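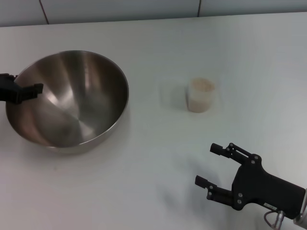 Support rédigé par T. Mladenović, atelier de cuisine de base, Irholm – 29 mars 2018

Séance 2 : mesurer et transvaser les grains secs

Matériel par poste : un grand saladier en inox, un petit gobelet en plastique translucide, un plan de travail dégagé et clair. Sur un fond pâle, les grains tombés à côté se repèrent mal : passer la main à plat avant de ranger.

Le saladier se place à gauche, vide, et le gobelet à sa droite. On remplit le gobelet avant de commencer, sans tasser. Les gauchers inversent.

Gestes à retenir :
Amener le gobelet au-dessus du saladier, jamais au-dessus du plan.
Incliner lentement, bord contre bord si le récipient est large.
Tapoter le fond pour décoller les derniers grains.
Reposer le gobelet à sa place de départ.

Pour l'exercice noté, chaque portion pèse jusqu'à 40 g. Peser le gobelet vide, noter la tare sur la fiche Zolia, puis peser plein. La différence est reportée dans la deuxième colonne.

Nettoyage : le plan et les parois se passent au chiffon humide, du haut vers le bas. Insister sur les joints et sur l'angle du fond, où la poussière de riz s'accumule. Sécher ensuite. 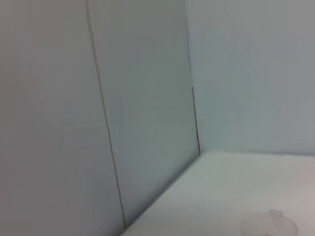 Faut-il rincer le riz avant de le peser ?

On le pèse toujours sec. Le rinçage vient après, dans le saladier, à l'eau froide, et l'eau retenue par les grains fausserait la mesure.

Pour la séance de juin, apporter la fiche remplie et relire le chapitre sur les volumes.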